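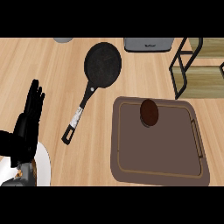

Skoltport, Apr 12, 2019

Rurnance puts its kitchen arm through a longer set-up, and makes no promises

Rurnance has changed the way it sets up Lelloment, its one-armed kitchen cell, after deciding that the old method was too easy to pass. The new routine takes 17 steps where the old one took three, and the firm is not yet ready to say that it is better.

Lelloment is set up first in simulation. The practice table holds a frying pan, a brown cutting board and a round, dark patty, and the arm works from the left, the same side as the pan's handle. Settings that pass there are copied to the real cell in the Skoltport workshop, where they have to pass again.

The second part is where the trouble has been. Under the old routine the cell was cleared for use after 104 clean lifts in simulation, with a short check on the real arm. Engineers then found that the wrist on the real cell had drifted out of line, and that the fingers were closing on the handle a little too far towards the tip. The simulated arm does not wear, so the simulated arm never showed it.

"A good score on a screen told us that the screen was in good order," said Noreen Keane, who runs set-up and repair at Rurnance. "I have heard a lot of claims made for this sort of thing, some of them by us. I would sooner see the wrist checked with a gauge."

Under the new routine the wrist is zeroed by hand before any settings are loaded. Each finger is opened and closed on its own, then all of them together. The grip is tried on the handle with the pan flat on the table, and only after that is the pan lifted. If any step fails, the whole list starts again from the wrist.

Finger pads are now swapped after 498 grips, whether or not they look worn. Keane chose the figure from the workshop's repair log and expects to be argued with about it.

The routine has a cost. Set-up now takes most of a morning, and Rurnance has not shown that the extra time is won back in fewer repairs. Ishida, which supplies the wrist joints, has been sent the drift readings and has yet to reply.

Rurnance will publish its repair log for the cell in September, including any faults that the new routine misses. Until then Lelloment will stay in the workshop and no orders will be taken.

Press contact: Noreen Keane, Rurnance, Skoltport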